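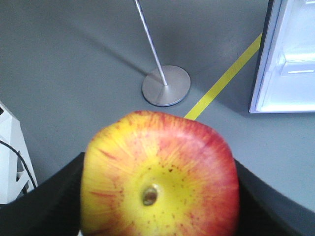

A red and yellow apple, from very close.

Home | Books | Notes | About me | Contact

I finished the new novel of Gianni Bellini in two evenings, and after this I went to hear him read from it. I want to write down some things before I forget them.

The book is called Fiore. It tells the story of two sisters who receive a closed hotel from their uncle and must decide if they sell it. For the first 31 pages almost nothing happens. They clean rooms, they argue about curtains, they find old bills. I am a slow reader in English and I was afraid I would stop there, but then the younger sister opens the guest book and I could not put it down.

The reading was in November at Lulel, the small bookstore behind the post office. I came at 5 and there were still free chairs in front. Bellini read the chapter with the broken elevator, and his voice is much softer than I imagined.

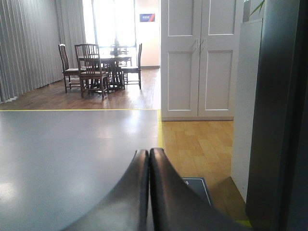
After the reading, a woman asked him why the uncle never speaks in the book, only in letters. He answered that he tried to give him a voice in an early version, and every time the uncle sounded like his own father, so he took it out. I liked this answer very much. It made me go back to the letters and read them again, more slowly.

One thing I did not like so much is the ending. The older sister makes a big decision in half a page, and I felt I missed a step. Maybe I did. My friend who reads faster says it is all prepared in the chapter at the lake.

I bought a second copy for my mother, and he signed it with her name, spelled correctly. Next I will read his first book, Hosis, if the library has it.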